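Can a machine do my dishes yet?

I have been asked this question by my mother-in-law every December for many years, and every December I give her the same answer, which is no. This year I wanted to give her a longer answer. So I made a list of the chores in our apartment and the jobs in the small shop where I work in the mornings, and I tried to say for each one how far the machines have come. I am not an engineer. I pack orders, I read a lot in the evening, and I have a friend, Rongrong Dong, who works with automation and is patient with my questions.

I start with the shop, where it is easier. We sell buttons, thread and zippers by mail. The shop is called Jomico, and we have 2,472 different articles on the shelves. Two years ago the owner bought a machine that counts and bags buttons. You pour the buttons in on top, you type a number, and a small bag falls out at the bottom, closed and with a label. It does this very well with round flat buttons. With the toggles, the long ones for duffle coats, it gets stuck, and then somebody must open the cover and take them out with a pair of tweezers. That somebody is me. I still would not want to go back to the time before, when I counted all of them by hand and lost my place each time the phone rang.

Nothing in the shop takes a zipper from a drawer, however. A zipper hangs down on both sides when you pick it up. It is a different shape every time. I asked Rongrong when there will be a machine for this and she laughed, not in an unkind way, and said that soft things are still hard. Later she sent me a long message about cloth and cables and why a rigid box is so much simpler. I have read it three times and I understand maybe half.

Then the home. The vacuum robot we have had for some years, a simple one, and I call it a success. It does not do the stairs and it eats socks. My husband says that he now does more picking up from the floor than before, to prepare for the robot, and that the robot has therefore automated him. I think the floor is cleaner and we should not complain.

Laundry: the washing is done by a machine since long before I was born, and the drying also. What remains is the folding. I have watched many videos of robots folding towels. Some of these are played at a higher speed, and it says so in small letters in the corner, so please look for the small letters. A towel is the friendliest thing in the basket. I would like to see a fitted sheet. I cannot fold a fitted sheet myself, so perhaps I am asking too much.

Windows: there is a small robot that sticks to the glass. Our neighbor Vilgot Viklund has one. He paid 157 dollars for it and he must stand beside it the whole time, holding the safety cord, and afterwards he does the corners with a cloth. He is very happy with it.

Now the dishes, and for this I have to be fair, because the dishwasher is also a robot in some sense and it is better than I am at the main part. What it leaves to me is to put in and to take out. And there are always the things that I wash by hand, the good knives and the wooden spoons.
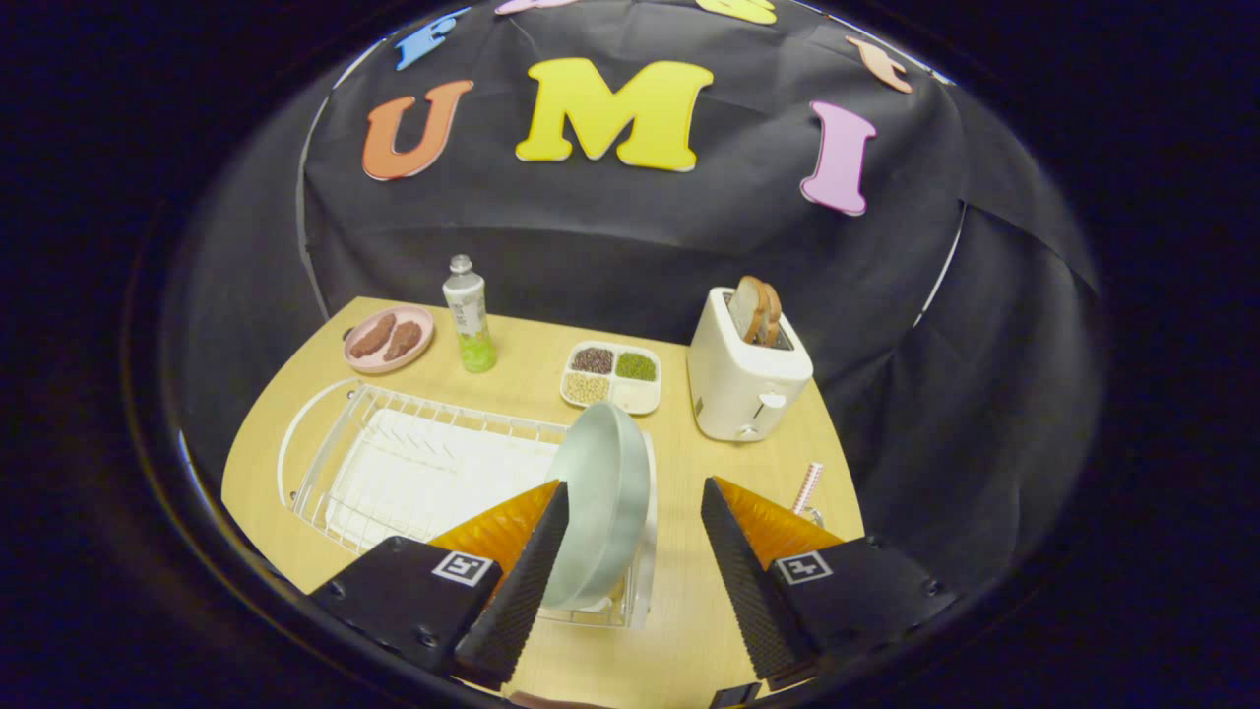

In our kitchen the drying rack is the place where I notice how much my hands know. I take a plate out without looking, I talk at the same time, and I have never thought of it as a skill. But a plate that stands on its edge gives you very little to hold. You must take it by the two sides, as those two ridged fingers are doing with the green one, and you must press enough but not too much. Then you have the wire prongs, which are close together, and if you come in at the wrong angle the plate touches the wire. I do it wrong myself, perhaps 2 times in a month, and I have 9 plates left from a set that used to be bigger.

I wrote to Rongrong that one plate seems to me a solved problem, at least in a tidy place. She answered that she would agree for one plate, and that she would like to see a sink on the morning after a birthday party. Glasses inside bowls, a fork under everything, water you cannot see through. I think this is a good test and I have offered our sink for it.

She also told me to ask a different question. I should ask how long a machine can work before a person has to come and help. My button machine can go a whole morning if there are no toggles. The vacuum can go until the first sock. For the dishes I do not know the number, and I have not found anybody who writes it down in a place where I can read it.

So the answer for this December is still no, but I will say it a little slower. My mother-in-law will ask then about ironing, and I must read more about ironing before she comes.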